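Workshop > Notebooks > Bench and Furniture

June 2024

Spent most of the morning on the long table for the Cendcombe order, and I'm happy to say it's coming along nicely. The top is a light wood with a lovely fine grain, and I went over it twice by hand (220 would have been kinder, but we were out). The metal strips took longer than I'd hoped — the corner where two of them meet always wants a little more patience than I bring to it. I've put 20 of the short screws aside in the tin by the sink, so please don't use them on the Vestergaard shelves!

Floor could do with a sweep before anyone kneels on it again. My knees say so, anyway.

Still to sort out: whether we oil the top or leave it bare until October, when the Canau people want to see it.

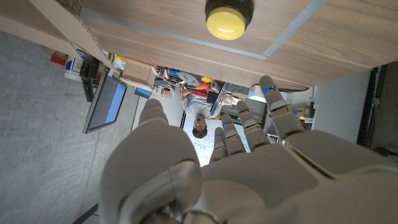
I'm leaning toward oil, one thin coat, and then a good long wait before the second. If anyone has the rest of that can from the Fevham job, leave it on my stool.

Last updated: June entry, second pass
Contact the workshop | © Fevham Workshop | Back to top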